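Greifer lernen Hausarbeit: Murnorine legt Zwischenstand vor

Das Unternehmen Murnorine hat im April Ergebnisse einer Versuchsreihe zu einfachen Haushaltstätigkeiten veröffentlicht. Untersucht wurden 11 Aufgaben, darunter das Abräumen von Tischen, das Umstellen von Vasen und das Einsortieren von Flaschen in Regale. Grundlage sind 700 Vorführungen, bei denen Menschen einen handgeführten Greifer durch möblierte Räume bewegten. Aus den Aufnahmen wurde die Steuerung eines Roboterarms abgeleitet.

Je Aufgabe absolvierte der Arm anschließend 100 Durchläufe. Beim Abräumen leichter, formstabiler Gegenstände wurden 91 davon ohne Eingriff beendet, beim Zusammenlegen von Textilien 23. »Starre Objekte auf freier Fläche sind weitgehend beherrscht«, sagte Projektleiterin Heloísa Prado. »Sobald sich das Objekt verformt oder der Untergrund vollsteht, sinkt die Quote deutlich.« 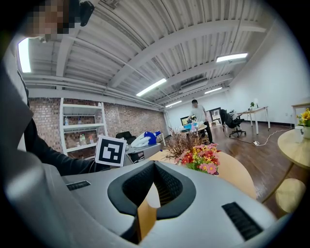 Handgeführter Greifer in einem möblierten Raum, dahinter ein runder Holztisch mit Kunstblumen.

Als schwierig erwiesen sich auch Blumengestecke. Dünne Zweige werden von der Tiefenschätzung häufig nicht erfasst, der Arm streift sie beim Anfahren. In der Auswertung gilt ein solcher Kontakt als Fehler, auch wenn die Vase stehen bleibt.

Hinzu kommt die Geschwindigkeit. Für einen Tisch, den eine geübte Person in 40 Sekunden abräumt, benötigte der Arm im Mittel 400 Sekunden — Wiederholungen nach Fehlgriffen eingerechnet. Der Automatisierungstechniker Bjartur Hviid, der an der Studie nicht beteiligt war, hält einen Einsatz in Privathaushalten deshalb für verfrüht. Im Ladenbau und bei der Regalpflege seien die Bedingungen günstiger, weil Abstände und Gebindegrößen dort festgelegt werden könnten.

Einen Test unter solchen Bedingungen bereitet Murnorine mit der Handelskette Dultlow vor. Vorgesehen ist zunächst der Betrieb außerhalb der Öffnungszeiten, ab 21 Uhr und unter Aufsicht. Einen Termin für den Beginn nannte das Unternehmen nicht.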